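SPEAKER NOTES -- keeping one folding cell alive
Prutdale maintenance evening, 2025-03-19
(don't read this out, glance only)

Start: who looks after a cell? Hands up. Who has a written routine for it? Fewer hands, wait for the laugh, move on.

Me: I keep the shirt cell at Lurstead running. One red and black arm, one mat, cloth jobs. Not talking about the software tonight. Somebody will ask. Say see me after.

Part 1 -- the floor

Most of our lost time in December was cables. Not the arm. Cables under chairs, cables behind the table, a plug half out of a strip. I wrote down every stop for the month and the motor faults fit on one line.

So floor first, before power:
- walk the whole outside, look down
- push every plug home, power strip too
- chairs pushed back past the reach of the arm BEFORE you enable. people roll in to look at a screen and forget
- any coil you don't need gets tied, not kicked under

We are bad at the last one. Admit it.

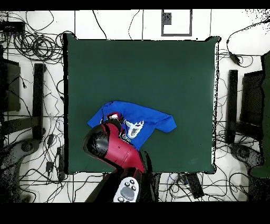

Next thing, the mat. Green because the camera likes it under most shirts and because Trisondale had it on the shelf. Has to lie flat. A lifted corner is a false edge and then the arm goes hunting for a hem that isnt there. Check corners by hand, flat palm, all the way round. Lint roller at start of shift and after lunch. Do NOT use the spray cleaner, it left a shiny patch on the old one and we chased that for two days thinking it was exposure.

Mat life for us is 500 hours, then swap. We used to stretch it. Dont.

Every time the mat is swapped the table height gets touched off again. New felt is thicker than old felt. Tiny bit. Enough to matter when you're trying to get hold of one layer of cotton and leave the one underneath.

Part 2 -- the test shirt

Use the same shirt for every check. Ours is blue with a big print on the front. Pick one with a print on purpose -- printed area is stiffer, slides different, catches under the finger. If the cell can cope with print it can cope with plain.

Never put it down neat. Drop it. Bunched, sleeve out to one side, upside down, whatever. A neat shirt tells you nothing about Monday -- (cut that, say "about a real shift")

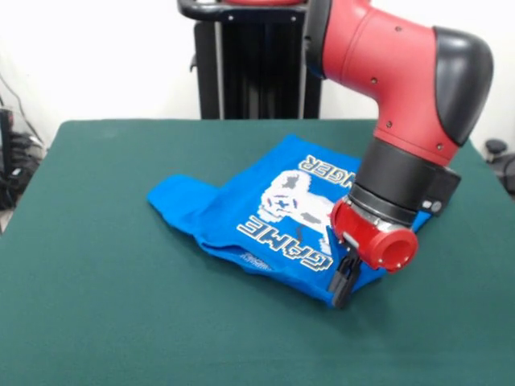
Gripper height. This is the bit people came for so slow down here.

Too high = closes on air. Too low = fingers drive into the felt, you hear the wrist complain, and you wear a groove in the mat you'll be paying for later. What we do:

1. slow speed, one hand on the stop
2. bring the fingers down over bare mat till a strip of paper drags but still pulls out
3. save that as zero
4. now do it on the shirt, one layer, then on a fold
5. if the fold pick brings up the mat, you're low. back up and redo 3

Do the paper at 2 spots, one near the base, one at full reach. If they disagree the table isn't level, or the base has moved. Fix that. Don't fudge it in the program, I did, I regreted it for a month.

Finger tips: wipe with a dry cloth, look for a polished spot. Polished means slipping. Swap both, never one.

Screws. Go over the ones at the wrist and the end housing every 300 hours. Paint pen line across the head, then it's a five second look. If the line is broken, torque it and write it down. Same screw twice = pull it, clean it, new threadlock. The Zwahlen sheet we were handed has the torque table on the back, everyone misses it, copies by the door.

Listen too. Run it slow with the fans off in the room. Elbow should be boring.

Part 3 -- restart after a stop

Short on time? skip to here.

- find out why it stopped before clearing anything
- shirt out of the fingers by hand, power off to the arm, don't yank
- look at the cables again (yes again)
- home, slow, one dry pass, one shirt pass, then full speed
- log it. one line is fine. date, what, who

Log lives on paper, clipboard on the wall. We tried the tablet. Tablet was always flat.

Questions I'll get: why not a vacuum cup (cotton leaks air, tried it), why not a bigger table (room), cost (ask Trisondale).

Pass the old fingers around if theres time. GET THEM BACK.

Recent notes
Leveling a table on a bad floor
Reading a torque table without crying
Paper logs at Lurstead, one year in
Cable ties, hook and loop, and what held

Prutdale maintenance evenings | Contact | Copyright 2025 | Back to top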